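We use cookies to keep this site working and to remember your settings. Accept – Manage preferences

Tufa cell, progress report to Grendau program office
November 4, 2025
From: Zinash Berhe

Short version first since I know you have the board pack to finish. We lost nine working days to a left arm fault. No injuries. The assembly task is running again at reduced speed. Milestone 3 slips, milestone 4 I think holds. Details below, skip to the money if you need to.

What happened

Left arm dropped a gear assembly during a handover move. Not a slow sag – the arm jerked outward at the wrist, grip opened, part went off the front edge of the table and onto the floor. Operator was at the desk, outside the marked zone, hit the stop. Arm had already faulted by then and the log shows a lost connection to the gripper, followed by a restart of the gripper controller, followed by the open command that it sends itself on startup.

That last bit is the safety matter. The gripper opens on restart. It's a default, it's in the manual, we had all read past it. With a small part over a table it's a nuisance. With the heavier Luvine housings we were due to start in March it would be somebody's foot.

We stopped all two-arm work that afternoon and wrote it up as a near miss the same evening. Copy is in the shared folder.

Finding the cause

First guess was the gripper itself. Swapped it for the spare, ran 30 cycles, fine, ran 30 more, same fault. So not the gripper.

Second guess was software, as we'd updated the motion package the week before. Rolled back. Fault came back within the hour. That cost us two days and I'd like them back.

Third was the cable. On both arms it runs outside the casing, up past the wrist, with a loop left at the front so the wrist can turn. The loop is fine in most poses. In the handover pose the left wrist turns further than it does anywhere else in the task and the loop pulls tight against the fitting. Pull the connector apart and one pin was visibly worn. Wiggle it by hand with the arm powered down and a meter on it, and the line drops out. Same test on the right arm, no dropout.

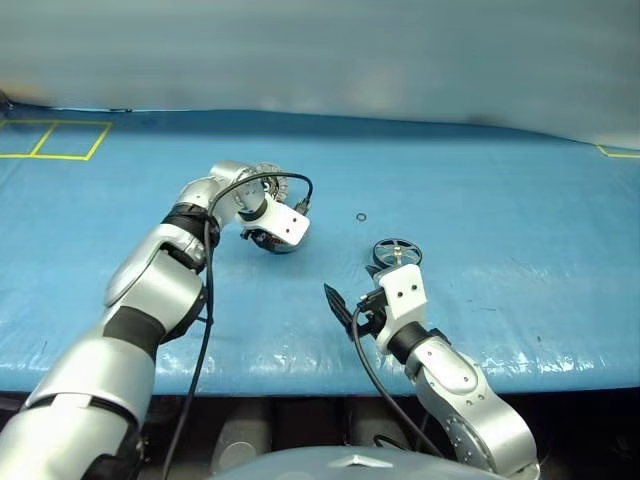 The jerk is a separate thing and we are less sure of it. Best explanation is that when the gripper stops answering, the controller drops its payload setting to zero while the arm is still holding the gear. Arm then corrects for a weight it thinks isn't there. We could reproduce it at low speed by cutting the line on purpose with a foam block in the jaws. Four times out of five. The fifth it just stopped, which bothers me.

What we changed

Connector replaced on the left, and on the right too while we had the tools out. Strain relief clip added on both wrists, longer loop. The handover pose was re-taught so the left wrist turns 70 degrees where it used to turn 90. Costs a little cycle time.

Gripper startup now set to hold. Tested with power pulled mid-grasp, it keeps its grip on the gear. Does not help if the cable goes completly, so there is also a watchdog: gripper silent, both arms stop, payload value stays where it was.

Speed capped at 30 percent for any two-arm move until we've done 200 clean handovers. Bakeck supplied the connectors and are looking at the worn one, no answer from them yet. If they say it was a bad batch we may get the parts refunded. Labor no.

Also a rule change. No one reaches onto the table to reposition a loose part unless the arms are stopped. People had gotten used to nudging the O-rings back by hand between cycles – I had too. It's in the cell instructions now and everyone has signed.

Where that leaves the work

Pick and place of the gear assembly: running, left arm only, no faults since the repair.

O-ring pickup: still the weak one. The jaws either pinch the ring or push it along the tarp, and a black ring in a glare patch gets missed by the vision altogether. We want to try a matte cover and move the lights. Not related to the fault but it lost the same nine days.

Handover: restarted yesterday. 70 clean so far toward the 200.

Milestone 3 (full sequence, no operator touch) was due end of this month. I'm asking for three weeks. Milestone 4 is mostly the Luvine parts and doesn't start untill March, so there is slack if nothing else breaks.

Money

Connectors, clips and the spare gripper came out of the maintenance line and it covers them. The nine days did not come from anywhere, that's staff time on the wrong thing. I'm not asking for extra yet. I am asking to move the travel line into staff, as we won't be making the second site visit.

Need from you

Yes or no on the three weeks. Yes or no on the travel money. And a name at your end who reads near miss reports, because I sent ours to the general inbox and have heard nothing.

Next report when the 200 are done, or sooner if it faults again.

Comments (3)

mwk_cells
We had the open-on-restart thing on a different make of gripper. Check it again after every firmware update, ours went back to default without telling us.

Zinash Berhe
Thanks, did not think of that. Adding it to the startup checklist.

dorsal
What happened on the fifth test, the one where it just stopped? Would want that explained before the speed cap comes off.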